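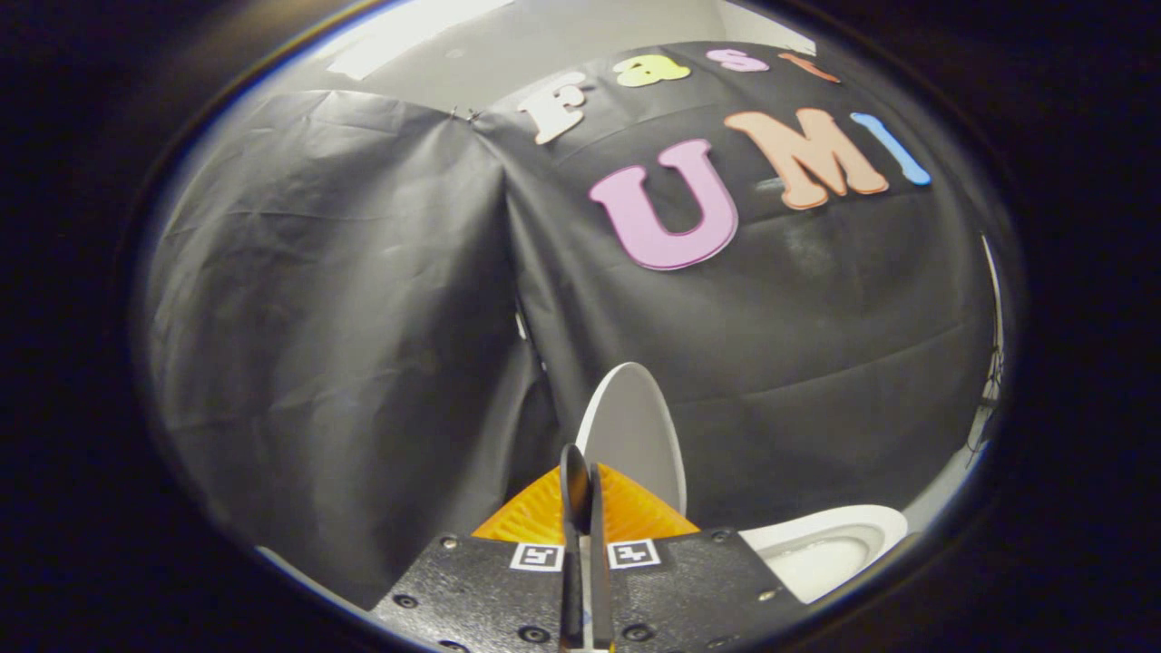 Week 3 – Backdrops and plain tableware

Handout for Thursday group. Bring it with you, I'm not printing more.

Reading: Jansen, pp. 300 to 306 (the Prultwood reader, room 446 has two copies). Skip the bit on glass, we do that in November.

Main points from last time
Dark ground, pale object. A white plate against black sheeting gives you the edge for free. The color of the letters matters less than you think, the spacing matters more.

Black plastic
Cheap, wide, wipes clean. But it shines. Every crease picks up light and goes gray. Pull it tight behind the object, let it hang loose at the sides if you must. Where two sheets meet you get a fold – decide where that fold goes before you clip anything. Clip at the top.

Plates on edge
A plate lying flat reads as a thin line from table height. Standing up it reads as a plate. Oval ones roll less than round ones but they still go over, so set the plate last. Bowl next to it, lower, a bit to the side. Leave a gap between teh two.

Lettering
Foam letters, cut out, pinned to the backdrop. "Fast" is the upper row on ours, "UMI" the lower. White and orange carry well on black. Pale yellow ok. Pink ok if the letter is wide enough, a narrow s gets lost. Keep capitals for the first letter only. Check the row from where the viewer stands, not from up close.

Light
Ceiling light on plastic = glare. Move the sheet before you move the lamp. Cables to the far side.

To do before next session
Sketch your own setup, one page, pencil is fine
Pick one white object and one word, four letters or fewer
Cut the letters (foam is in the Trasevberg cupboard, code 746)
Write two sentences on why that word

Late sketches go to Cor Jansen's tray, not mine. Anyone who missed the Arain slides should borrow notes from sombody who was there.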